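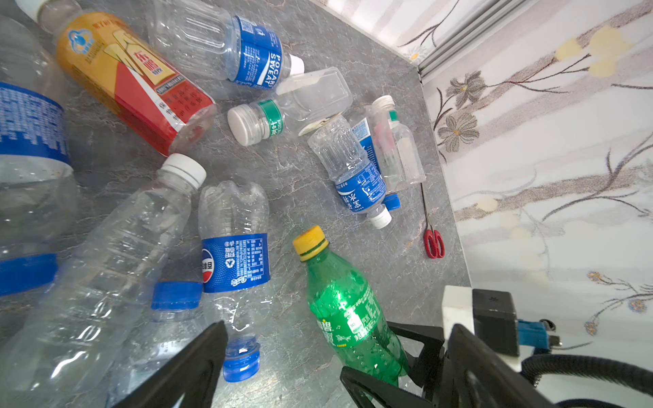 **Figure 4.1** Discarded plastic beverage bottles on a marble countertop. Labels are still attached.

# Chapter 4: Household Sorting and the Quality of Recovered Plastics

## Learning objectives

After studying this chapter, you should be able to:

- define contamination as the term is used in materials recovery
- identify the polymers present in a typical beverage container and state their relative densities
- calculate a capture rate and a contamination rate from audit data
- explain the effect of labels, closures and residual liquid on bale grade

## 4.1 Introduction

Chapter 3 treated the collection network as a transport problem, in which material entered the system at the kerb and was assumed to be of uniform composition. That assumption is dropped from this point on. The composition of the stream is fixed largely inside the dwelling, in the interval between the emptying of a container and its placement in a bin, and most of the losses recorded later at the sorting facility can be traced to that interval.

Beverage containers are a convenient starting point. They are numerous, their construction is well standardized, and the resin most often used for the bottle body, polyethylene terephthalate (PET), has an established secondary market. A bottle is nevertheless a composite article. The body is commonly PET with a density near 1.38 g/cm³. The closure is commonly high-density polyethylene or polypropylene, both of which float in water. The label may be paper, oriented polypropylene or a shrink sleeve, and a sleeve made from PETG or PVC will sink together with the body flake. It is this last case that gives reprocessors the most trouble (Section 4.5).

## 4.2 Terms and definitions

**Capture rate.** The mass of a target material placed in the correct stream, divided by the total mass of that material discarded by the household, expressed as a percentage.

**Contamination rate.** The mass of non-target material in a stream, divided by the total mass of the stream, expressed as a percentage. Residual liquid is counted as non-target material. Closures are counted as target material if the local program accepts them and as non-target material if it does not - a point on which published audits differ, and which must be checked before two audits are compared.

**Residual.** Material rejected at the facility and sent to landfill or energy recovery.

The two rates are independent. A household that places every item it discards in the recycling bin has a capture rate of 100 per cent and a very high contamination rate.

## 4.3 The Jirnville audit

Data from the Jirnville kerbside audit are used throughout this chapter. The fieldwork was directed by Marianna Wróbel and Kvido Danko, and the laboratory work was carried out by Karla Beltrán. The data set was closed on September 30, 2018.

The audit covered 58 dwellings, of which 12 were apartments served by a shared bin enclosure. Each dwelling was sampled for 30 days. Material was collected separately from the municipal truck run, weighed as received, drained, and weighed again. The capture rate for PET bottles across detached dwellings was 95 per cent. The figure for apartments is withheld here, as it forms the basis of Problem 4.6.

Two limitations should be noted. First, the sampling period fell outside January, when beverage consumption in the district is at its highest. Second, containers returned for deposit never entered the kerbside stream and are absent from the totals. Readers working with data from a jurisdiction without a deposit scheme should not apply the Jirnville values directly.

## 4.4 Residual liquid

Liquid left in a closed bottle has three effects. It adds mass for which the hauler pays but the reprocessor does not. It alters the trajectory of the bottle at the air-jet ejector, which is set for empty containers. It also wets any fibre in a commingled load when the bottle is crushed in the compactor body.

Let $m_r$ be the mass as received and $m_d$ the mass after draining. The liquid fraction is then

$$ f = \frac{m_r - m_d}{m_r} $$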